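The Barnamix Bid

Three in the morning and the Gondal fingers had dropped the orange block again.

I wrote it down. Run 6, orange, dropped. Then I ate the rest of a sandwich I didn't remember making and hit reset.

Reset is the best part of the job. Everything goes back. Arm up, blocks scattered, nothing scratched, no one to say sorry to. At Harnasholm, where the real line is, a drop means a bell and a walk and somebody in gloves looking at you. In the sim a drop is a line in a log. I'd been living in the sim for so long I had started reaching for reset in the kitchen. Dropped an egg, hand went out. No key there.

The question was simple. Astau or Gondal. Two grippers, same arm, same table, same blocks. Barnamix wanted 1000 of one of them and wanted to know which by morning, their morning, which was closer than mine. Two fingers of mine on the keyboard, the rest asleep.

Astau was the safe one. Slow. Closed like an old man closing a book. It never dropped the orange and it hardly ever dropped the green, and it took so long over each one that I could get up, pee, come back and find it still thinking. Gondal was fast. Gondal went down like a gull on a french fry. And then, on the way up, sometimes, just past the height where you stop worrying, it let go.

Not always. That was the thing. If it was always I could of gone to bed.

I changed the friction. Dropped. Changed it back. Held. Ran the same seed again, same numbers, same everything, and it dropped.

Which can't happen.

I sat there. Same seed is same seed. That is the whole point of a seed. You plant it and you get the same carrot.

Ran it again. Held.

Again. Dropped.

Called up the controller log and put the two runs side by side, held and dropped, and went down the columns with my thumb on the glass like a kid learning to read. Joint one, same. Joint 2, same. Wrist, same. Finger command, same, same, same, and then on the dropped run, one blank. One tick with no command in it. The fingers weren't told to open. They just weren't told anything.

Fingers that aren't told anything go back to rest. Rest is open.

I said a word.

A blank is not a gripper problem. A blank is me, or the bridge, or the box under my desk with the fan going. I wrote the bridge. Back in August, in a heat wave, in my underwear, in one night, very proud of it. It passed everything. It had been passing everything ever since, for every gripper I ever put on that arm, including the ones I'd turned down. I thought about those. I had a folder of them. Slips under load, not recommended. Unreliable on lift, not recommended. My initials at the bottom, over and over.

Why not Astau then? Pulled the Astau logs. Blanks all over. Same blanks, same rate. But Astau was so slow that by the time it started to open, the next command was there telling it to close, and it closed, and you'd never see it. It wasn't better. It was just late to its own mistakes.

Me too, I thought, and got up and walked around the apartment.

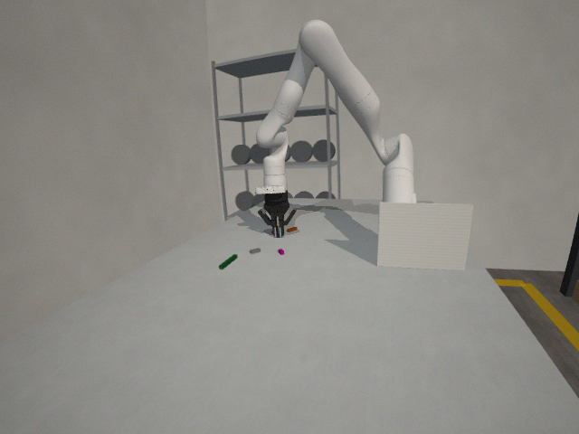 Page last changed: 12 February 2023

Window. Fridge. Window. There was a light on across the way, somebody else with something due. I wanted to bang on the glass and ask them, what would you do. They'd say, do about what. I'd say, well, it starts with fingers.

Option one, send the numbers as they were. Astau wins. Barnamix buys the slow one and gets a slow line that works. Nobody hurt. Gondal gets a polite letter and my initials.

Option two, tell them my bridge has a hole in it and has had a hole in it since summer, and could they please wait, and also here is a list.

I made coffee. Too much, spilled it. Hand went out for the key.

Sat back down. The arm had finished its reset and was on its way to the table, all white elbow, coming down over the pink and blue one with the fingers spread. I'd never put that one in the report. It wasn't on the Barnamix list. I'd thrown it in for myself months ago becuase I liked the colors, and every gripper got one go at it, for luck, and I never logged the result.

Paused it there. Tips just off the table.

The fix was four lines. Hold last command on a blank. Anybody would have written it. I wrote it now, with one eye shut. Typed it wrong, typed it right. Took the pause off.

Down. Close. Up.

Past the height where you stop worrying. I kept worrying. Held.

Ran the orange. Held. Green, the long one, the one that always swung. Swung, held. Little gray one. The magenta cube, which is so small you mostly take it on faith. Held, held. Seed after seed. I stopped writing them down and just watched, chin on my arms, the fast black claw going and coming. It was a lovely gripper. It had been a lovely gripper all night and I'd been writing dropped, dropped, dropped next to its name.

Then the other folder. I opened it and sorted by date, oldest first.

Letter to Barnamix first though. Got as far as Dear all. Deleted it. Wrote, The results I was going to send you are wrong and so are some I sent other people. Read that back. No way to make it nicer that wasn't a lie so I left it. Put the logs on. Put the four lines on. Said I'd need another night for the Gondal and probably a lot more than that for the rest.

Across the way the light went off. Done, or gave up.

Sent it. Sat with my hand over reset, not pressing, and the fan going under the desk. Then I loaded the first one from the folder, a gripper I could barely remember, slips under load it said, and put it on the arm.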